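## Small dark marks on a white tabletop, what takes them off?

**Darberg_kitchen**

I have a white table that we use for everything, and it shows every bit of dirt. Wiping with a damp cloth takes care of most of it, but I keep finding tiny dark specks afterward. Some brush off with a finger and some don't. I can't tell which are crumbs and which are in the surface.

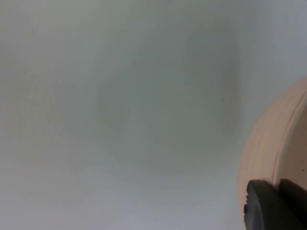 The table is 6 years old and I don't know what the top is made of. I bought it used from a shop in Musunside and it had no label. So far I have tried dish soap and a melamine sponge. The sponge worked on a pen line in December but I've read it can dull the finish, so I stopped. Is there something safer?

Also, does it matter what I leave standing on it? There is usually a bowl out.

---

**Hipólito Núñez**

Start dry. If you wet a speck of dust first you just move it. Order I use on mine:

- Go over it with a dry microfiber cloth, folded, one direction only.
- Look across the surface from low down with a lamp at the far side. Loose bits throw a shadow and stains don't.
- Lift the bowl, don't slide it. Grit caught under the base will scratch. Wipe the underside while you have it in your hand.

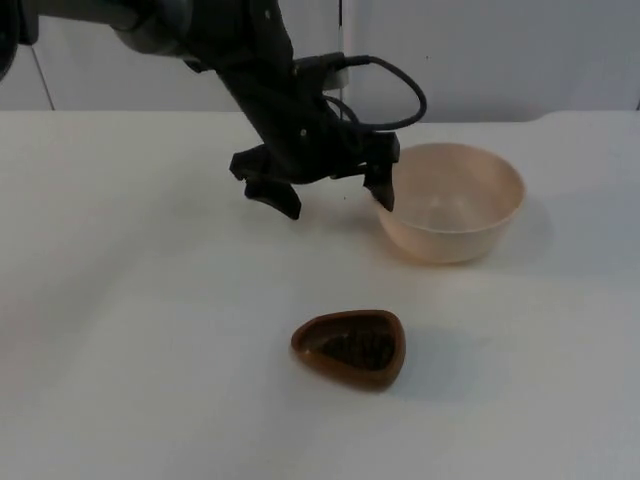 ### If a mark is still there

Put a drop of dish soap on a damp cloth, hold it on the spot for 2 minutes, then wipe and dry. If that fails, make a paste of baking soda and water and rub lightly with a fingertip. Try it near a back corner first. Skip acetone until you know what the top is, it can melt some plastics.

---

**agudelo40**

just use the sponge, I have done mine every week and it's fine

---

**Motovgate Mike**

Depends on the finish. On a glossy top the sponge will leave a dull patch you can see from the side. On a matte one you may get away with it. For the bowl, a thin cork mat under it is enough, mine is 12 inches across.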